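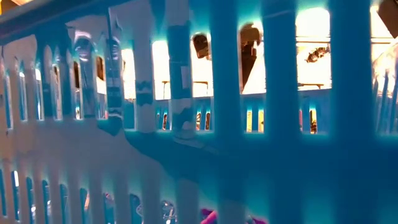 Wooden tops, laundry baskets and other things I keep getting asked about

April 2018

OK so after the January newsletter I got a pile of notes about butcher block, and then another pile about laundry, and I promised I'd put it all on one page. I've been doing this stuff for a long time and I still ruin a shirt now and then, so take what's useful and leave the rest!

Oiling a butcher-block top

Wash it first. Warm water, a drop of dish soap, a cloth you've wrung out hard. Don't flood it. Then leave it alone overnight, even if it looks dry after an hour (mine always looks dry after an hour and it never is).

Use food-grade mineral oil if you're going to have food on it. The little bottle from the drugstore is the same thing as the fancy bottle from the kitchen store as long as it says food grade, so read the label and then buy the cheap one. I don't use olive oil or any cooking oil, it goes sticky and then it starts to smell like old crayons. I did that once on a cutting board my mother-in-law gave us and had to sand the whole thing down.

Pour a puddle in the middle, about the size of a pancake, and push it out with a rag, going with the grain. Do the end grain twice, it drinks like crazy. Leave it for 30 minutes and wipe off whatever is still sitting on top. If it feels greasy the next morning you put on too much, just buff it with a dry dish towel.

A brand new top wants oil once a week for the first month. After that I go by the water test: flick a few drops on and look. If they bead up you're fine, and if they sink in and leave a dark spot it's time.

Do the underside too if you can get at it. I know, I know. But a top that's sealed on one side and thirsty on the other will cup on you, and then your peas roll off.

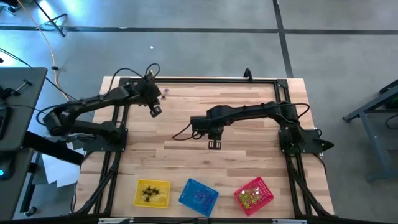 Butcher block in long strips of pale, honey-colored wood. Oil along the strips.

Rings, scorches and the blue pen

White rings are usually just moisture caught in the finish. On a waxed or varnished table I lay a clean cotton T-shirt over the ring and run a warm iron (no steam!) over it for a few seconds, lift, look, do it again. Stop as soon as the ring goes. Try a spot at the back first, some finishes hate heat.

Dark rings are another matter. That's water that got down into the wood, often from a can or a cast iron pan, and the iron trick won't touch it. On bare or oiled wood I sand lightly with 120, then 220, then oil again. It takes an evening. If it's a veneer, please don't sand it, you'll be through to the glue before the song on the radio is over.

Ballpoint: rubbing alcohol on a cotton swab, dabbed and not rubbed. This will take off some finishes along with the ink, so again, the back corner first. I've had good luck on oiled wood and terrible luck on my dining table, which has a shellac finish I didn't know about until it was on the swab.

Crumbs in the seams: a soft dry toothbrush. Old tops open up a little in winter when the heat is on and everything falls in there. Don't fill those gaps in the winter, they close again when it gets humid and then the filler pops out like a loose tooth. Ratree Khamphan told me that one years ago when she was redoing the counters at the Jesthorpe church hall and I didn't listen.

A word about rags

Mineral oil rags can go in the wash, though I'd run them by themselves. Anything with linseed, tung or a "Danish" type oil in it is different. Those rags can heat up by themselves in a heap and catch fire, and I'm not being dramatic. Put them in a metal can filled with water and put the lid on, and ask your local waste place how they want them. Never in a ball in the trash, and never in the laundry basket.

Which brings me to laundry.

Baskets

Plastic baskets with holes beat the solid kind for anything damp. Air gets in, and towels don't get that swampy smell by Thursday night's ballgame or whenever you finally get to them. The trouble with the slotted ones is lint. It collects in the slots and on the bottom, and then it gets on your clean black pants. Twice a year I take mine into the shower, spray with dish soap and water, scrub with an old vegetable brush and hose them off. If yours feel tacky, add a scoop of baking soda to the bucket.

Run your hand around the inside of every slot before you load delicates. There's often a little ridge of plastic left from the mold and it will grab a sweater. A nail file takes it right off. Same with handles that pinch, file the edge and wrap it with a strip of bike tape.

Cracked rim? Drill a small hole at the very end of the crack so it quits spreading, then a couple more holes on either side and lace it up with a zip tie. I have a basket from my first apartment fixed that way and it has outlived two washing machines.

Don't keep them in a sunny window. The plastic goes chalky and one day the handle comes off in your hand with a week of wet jeans in it.

Getting through the pile

I sort as I go now, one basket for lights, one for darks and one for towels and sheets. It's a pain to set up but it means that wash day starts at the machine and not on the floor. Benoît Rey says he has never sorted a load in his life and his whites look fine. I have seen his whites.

Check pockets at the basket. I keep a jar on the shelf for whatever comes out, and at the end of the year it's enough for pizza.

Grease on cotton: dish soap straight on the spot, rub it in with your thumb, let it sit while you do something else, then wash in the warmest water the label allows. Hold it up to the light before it goes in the dryer. Once it's been through the dryer you're in for a fight.

Blood is cold water, always cold. Grass is a paste of powdered detergent and a bit of water, left on for an hour. Tomato sauce I rinse from the back of the fabric so I'm pushing it out the way it came in, and then I hang the thing in the sun if there is any sun.

Towels gone stiff? You're using too much detergent, or too much softener, or both. Skip the softener for four washes and halve the detergent. Mine came back after the second wash. I bought a jug of something called Lorkis on sale last fall and the cap held twice what the instructions said to use, so mark the line with a permanent marker.
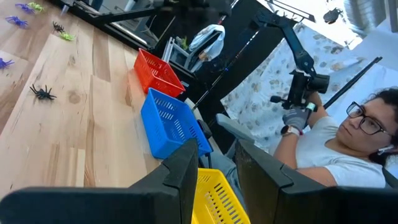 NANDSTEAD HOME SKILLS CLUB | Household & Kitchen Section

Toys and small plastic things are the other big question in my notes, mostly from grandparents. Hard plastic with no batteries in it can be washed in a sink of warm soapy water. A colander saves you chasing the tiny ones down the drain. Rinse well and spread everything on a towel. If it's hollow, give it a squeeze and a shake, and leave it hole side down. Anything with a squeaker that's been in the tub for months, cut it open if you're brave and then throw it away.

Washing machine works too for the sturdy ones. Zip them in a mesh bag, cold water, gentle cycle, no dryer. Throw a couple of washcloths in with them or it sounds like a hailstorm.

For putting things away I like small baskets with open sides, kept in a row on a shelf or along the back of a table. You can see what's in there without pulling everything out, and the sand falls through (onto the shelf, but still). Don't get the deep ones. Everything the kids want is at the bottom of a deep one and the whole lot gets dumped out.

Bright plastic can leave color behind on an oiled top, especially the soft rubbery kind, so don't leave it sitting on the wood for weeks. If you do get a mark, try lemon juice and salt, left for a few minutes, then wipe, dry and re-oil the spot.

Stickers on a basket: hair dryer on low, peel slowly, and get the gum off with a dab of cooking oil. That's the one place I'll let cooking oil near anything!

A few leftovers that didn't fit

Keep a spare dish towel under the cutting board and it won't skate around. Wet it a little first.

A stiff drawer wants a rub of candle wax on the runners. White candle, or you'll find out about it on your sleeves.

If your dryer takes two rounds to do towels, pull the hose off the back and look in it. Unplug first, and if it's a gas dryer get someone who knows. I got a grocery bag full of lint out of mine, and a sock I'd been mad about since my son was in high school.

Mrs. Xiong wanted the recipe for the board cream again. It's one part beeswax to four parts mineral oil by weight, melted together in a jar standing in a pan of hot water, stirred with a chopstick you don't love. Let it cool with the lid off. It keeps for ages in a cupboard.

Questions can go in the folder by the coffee urn or to Box 2360, Nandstead. If you want the old binder (all 128 pages of it, food stains included), sign it out and please bring it back. The freezer page is next, so send me what you've got on power cuts and frost.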